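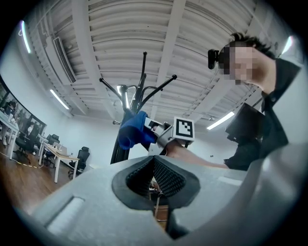
Ermelinda Abreu asked whether the Lodhi stand may be placed directly on a finished wood floor, and whether the arms must be loaded evenly. The answer to both questions is yes, subject to the care instructions on this page. Her inquiry has been combined with several others received by the Ustell customer office since January, and the text below replaces the earlier product note.

The Lodhi is a freestanding coat stand for reception areas, waiting rooms and private homes. It is supplied by Ustell in black and is listed in the general furnishings catalog under item 242. The stand ships in one carton, with assembly hardware and a printed instruction sheet.

## Assembly

The pole is delivered in 3 sections. Sections should be joined by hand and tightened only after the stand is upright. The customer is asked to retain the hex key, as the joints should be checked again after 2 weeks of regular use.

1. Join the lower section to the base and set the base on a level surface.
2. Add the middle and upper sections, turning each one clockwise until it stops.
3. Tighten all joints, then press lightly on the pole from each side to confirm that it does not shift.

## Placement and loading

Heavy winter coats should be distributed on opposite sides of the stand. Bags and backpacks are best stored elsewhere, particularly where children are present. The stand should not be used within the swing of a door or in a marked exit route.

On wood floors, felt pads (sold separately under the Gimamix name, in packs of 4) are recommended. On thick carpet the stand may lean slightly – a firm mat under the base will normally correct this.

## Cleaning

Dust the pole and arms with a soft, dry cloth. Marks may be removed with a damp cloth and mild soap, after which the surface should be dried at once. Abrasive pads, solvents and furniture wax are not suitable for the finish. 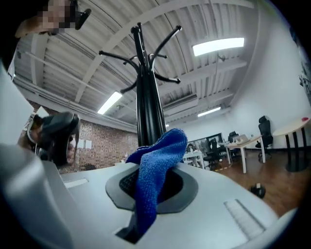
## Orders and replacement parts

Orders are accepted through Indance, which also supplies replacement joints and base screws. Requests should state the item number and the delivery address. Institutions ordering for more than one site are asked to submit a separate form for each.

Questions concerning the finish or the warranty may be directed to Tapio Tikkanen at the customer office. Page revised 18th September.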